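**thread, 30/07/2022**

ok so a bunch of you asked how the reunion job went and what I'd do different. typing this while the dishwasher runs. will be messy

---

background for new people: Palomino Suppers, small drop-off catering, mostly tacos, rice, beans, big salads. I cook it, drive it, set it up, go away, come back for the pans

---

this one was a family reunion at Bresterance Park, the big covered shelter by the pond. 70 people. biggest July job so far

---

first call they wanted brisket. I don't do brisket for that many, don't have the smoker for it. talked them into pulled chicken, chili-lime pork, and a black bean thing for the non meat eaters. everybody fine with that

---

quote was 606 all in. food, delivery, plates and forks. yes I know that's low. stop messaging me that it's low. it's a repeat family and they paid the deposit the same night

---

prices next month are going up tho. limes alone, good grief
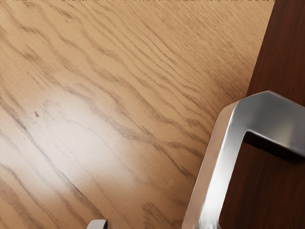

anyway the pork. did it overnight, low oven, foil on tight. shoulder cut into fist size chunks so it cooks even. salt the day before, then orange juice, garlic, dried chili, bay. that's the whole recipe, people keep asking like theres a secret

---

pull it while it's still hot. cold pork shoulder does NOT want to be pulled. save all the juice, skim it, pour half back in

---

the other half goes in a jar and rides along. host gets told: if the pan looks dry, pour this on. they always forget. I write it on the lid now in fat marker

---

chicken is thighs. always thighs. breast goes to string by the time anyone's second cousin shows up

---

tortillas. this is where I messed up

---

I get corn ones from Flimden, the little shop behind the tire place. wrapped in towels inside a cooler they stay warm up to 4 hours. I've done it a ton. works great

---

but I packed them in the NEW cooler, which is deeper, so the stacks got tall and the bottom ones steamed themselves into a brick. whole bottom layer gone. lost 13 packs' worth of peace of mind and one actual pack

---

had a spare bag in the van so no one went without. but I was peeling tortillas apart in a parking lot sweating like crazy

---

fix: shallow cooler, short stacks, paper towel in between, dry dish towel on top to catch the drips. swap the top towel when you get there

---

salsa notes. red one is roasted tomato, made the day before, better the next day anyway. green one I make that morning or it goes a sad color

---

someone's uncle asked for the "real hot" one. I brought a small jar of the habanero with a tiny spoon so people don't ladle it. please use a tiny spoon

---

cabbage instead of lettuce. every time. lettuce outdoors in July is soup. shred it, bit of salt, squeeze of lime right before you leave

---

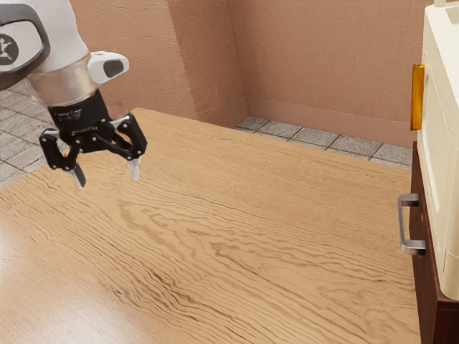

**Tess Arbogast**
*owner and cook, Palomino Suppers*

---

back. dishwasher's done, second load in

---

ice!! ordering ice is a whole job. I tell hosts to buy twice what they think and they buy half. so now it's a line on the invoice and I bring it myself. ice for drinks and ice for the salsa trays stay in different coolers, don't let kids get in the salsa one

---

the cold stuff sits in a hotel pan set in a deeper pan of ice. drain plug or a ladle handy for when it melts. I forgot the ladle. used a coffee mug. fine

---

hot stuff in chafers with the little fuel cans. bring a windbreak. Bresterance shelter is open on the pond side and the wind comes right across and blows the flames sideways. I clip foil along the back of the stands. ugly, works

---

check park rules on open flame before you promise anything. this park is ok with fuel cans under the shelter, not on the grass. the one across town said no to everything and I found out on the day. never again

---

line order, because I get asked: plates, tortillas, meats, beans, rice, cabbage, salsas, limes, THEN forks and napkins. if forks are first people carry them the whole way and drop them

---

run the line both sides if you can pull the table out. goes so much faster. I told the host this and she had it done before I'd parked

---

labels. big ones. say if there's dairy. say if there's pork. the beans had no lard in them and I wrote NO LARD in capitals and still got asked, thats fine, ask me

---

dessert wasn't mine, the family brought pies. a peach one with a lattice top that I thought about the entire drive home

---

leftovers: some pork, hardly any chicken, way too much rice. I always make too much rice. rice is cheap and running out of it looks bad

---

I leave to-go boxes now. host hands them out, people leave happy, I don't drive home with food I can't sell. hot food that's been sitting out too long gets tossed, I say that to every host and put it on the sheet

---

booking stuff. I moved the order form over to Clurneo last week. old form is dead, if you filled that one out in the last few days please do it again, sorry sorry

---

the new one asks: head count, kids or no kids, allergies, where I can park, is there an outlet. please answer the outlet one. "not sure" is not an outlet

---

I need the final count a week ahead. you can add a few people after that, can't take them off, meat's already bought

---

august is filling up. I have gaps on weeknights, weekends are mostly spoken for. small orders ok for pickup if you're close

---

someone in replies wanted the bean recipe: black beans soaked overnight, onion, garlic, a stick of cinnamon (yes), cumin, simmer till soft, salt at the end, mash some against the side of the pot so it thickens. orange peel if you have one lying around from the pork

---

freezes well too. lay the bags flat

---

and for the person asking about crockpots: you can, for a smaller crowd. just don't run them all off one extension cord. ask me how I know. whole shelter, no lights, no music

---

will post the tortilla cooler setup when I do the next one. need to buy more towels first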